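Buying a robot arm when you have never bought anything bigger than a bike
Project report, part two: money and planning
Uzma Soomro
April 29, 2020

Our first report was all about the sorting task and why we wanted to do it. Part two is the bit I ended up in charge of, mostly by being the person who opened the spreadsheet first, and it covers what we planned to buy, what we changed our minds about, and what we think the next group should put in their budget from day one. I'll say now that I knew nothing about any of it in the beginning. I thought you picked an arm, paid for the arm, and the arm came.

What we had to work with

The course gave each team a pot of £1428. That sounded enormous to me (it's more than I've ever spent on anything!) until I started looking at prices. We also had free use of a bench, the department's old desktop computer and whatever was in the parts drawers, which is mainly M3 bolts and the wrong sort of M3 bolts. Anything left over goes back to the department at the end of July, so there was no point in hoarding.

The task needed an arm that could reach across the bench, pick up something the size of a tangerine and put it in one of several trays. We wrote that down on one page before looking at a single shop, and I'm really glad we did, as you start reading product pages and suddenly you want six joints and a force sensor and a carrying case.

The shortlist

Three arms made it through. I'm using the names the sellers use.

Otetti. The cheapest by a long way. It comes as a kit with hobby servos and printed parts. The payload on paper was fine but only with the arm tucked in, and once you stretch it out to where our trays would be, it drops to less than half. I emailed to ask for the figure at full reach and got a very nice reply that didn't have the figure in it.

Dara. The middle one. Ready built, with proper feedback from each joint, and a control library that two people on the course had already used. The arm alone was £500 with the education discount. The gripper is sold separately, as is the power supply, as is the mounting plate, and I didn't spot any of that for nearly a week.

Cha. Lovely. Smooth, quiet, good manual. It would have eaten the entire budget and left us holding it in our hands, with no table clamp and nothing to sort. We kept it on the list for far too long because everyone liked the video.

We went to look at some arms in person before choosing, at Foltatside, where there's an open workshop that lets student teams come in and ask questions. I'd recommend this to anybody. You can't tell from a web page how much room an arm wants behind it when the elbow swings back, or how noisy it is, or how long the cable run to the control box needs to be. I'd drawn our bench plan with the arm pushed right up against the wall. After the visit I redrew it that same evening.

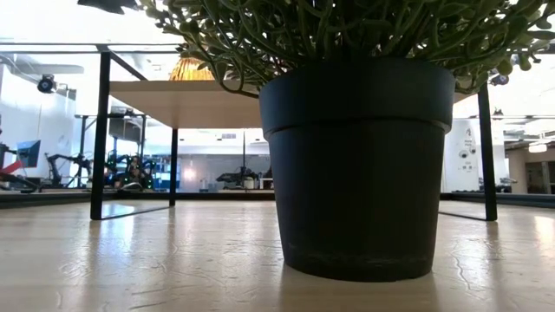

Student Project Reports, Vol. 2, p. 344

The main thing I took from Foltatside was about stands. I'd been treating the stand as an afterthought, a line at the bottom of the sheet with a question mark in it. Seeing an arm up on its own stand, out in an open room with kit on every side, made me think properly about floor space for the first time. Our bench wobbles. It has always wobbled, and we've all been putting folded card under one leg since the autumn. An arm that weighs a few kilos and likes to stop suddenly is not going to enjoy that, so we had to choose between a separate stand and fixing the bench.

We priced both. The stand won on paper, then lost when we measured the doorway to our room, so we fixed the bench. That meant two steel brackets, a thicker top board and an afternoon of drilling. Measure your doorway!

The other thing was storage. I noticed low blue bins on the floor there, and went home and added bins to our list. We had nowhere to put grippers, spare cables or the tangerine-sized things, and up to then I'd assumed they would just live on the bench, in reach of the arm, which in hindsight is a daft place for them.

What we ordered

We chose the Dara. The reasons, in the order we argued about them: the joint feedback, the library other people could help us with, and the fact that you can buy a single replacement joint without sending the whole arm back. Otetti would have left more money over but I think we'd have spent it all on servos.

The Dara order, with the gripper, power supply and plate added, came to a fair bit more than the headline price. I don't want to make it sound like a trick – it was all on the page, further down, and I hadn't scrolled. After that we bought the top board and brackets, the bins, an emergency stop button with a decent length of cable, a clear plastic guard for the front of the bench, and a camera to look down at the trays. We kept £344 back for spares and surprises.

Some of the team thought that was much too cautious. My argument was that we'd already been surprised by the price of a power supply, so we plainly weren't people who could predict things. It stayed in. So far the spares money has paid for a longer data cable, a second set of gripper pads and the postage on a part that was sent to the wrong building.

Things I got wrong in the spreadsheet

VAT. Half my prices had it and half didn't, and I'd been adding them together quite happily. I've now got a column for it, and I'd like that column on the template the department hands out.

Delivery times. I had a column for cost and no column for weeks. The guard panel was one of the cheapest things on the list and it was the last to arrive, and we weren't allowed to switch the arm on without it. So a cheap bit of plastic held up the most expensive thing we own. If I did it over, I'd sort the whole sheet by delivery time first and order from the top.

Our own hours. We budgeted for parts as though putting them together took no time at all. The bench alone took up most of a week of everybody's free periods, and wiring in the stop button needed someone from the technical staff to sign it off, who quite reasonably had other things to do.

Currency. The gripper pads were priced in euros and I typed the number in as pounds. Small mistake, small money, but it made me go back and check every other line, and I found another one.

Planning the space

I drew the bench plan three times and the third one is the version we built from. It has the arm set back from the front edge, a clear gap behind for the elbow, the trays on the left and the computer well over to the right so you can type without leaning into the working area. The stop button is on the front where anybody can hit it. We taped the reach of the arm onto the board in yellow tape before drilling any holes, using a stick cut to length, and I swung the stick round by hand pretending to be the robot. It was silly and it saved us from bolting the camera post exactly where the elbow goes.

We also went through sockets, which I'd never have thought of. The arm, the computer, the screen and the camera light all want power and our corner has one double socket. The technical staff found us a proper switched extension instead of the pile of adaptors I'd been planning on – I'm told I'd have been shouted at.

For whoever does this next

Write your one-page list of what the robot has to do and stick it up where the person with the spreadsheet can see it. Ask every seller for the payload at full reach. Go and look at real kit in a real room, and take a tape measure. Get the guard ordered before the arm. Keep some money back, even if your team moans at you.

The full price list is at the back of the folder, with the VAT column, and the final bench drawing is pinned inside the front cover. The sorting results are in part three, which somebody else is writing.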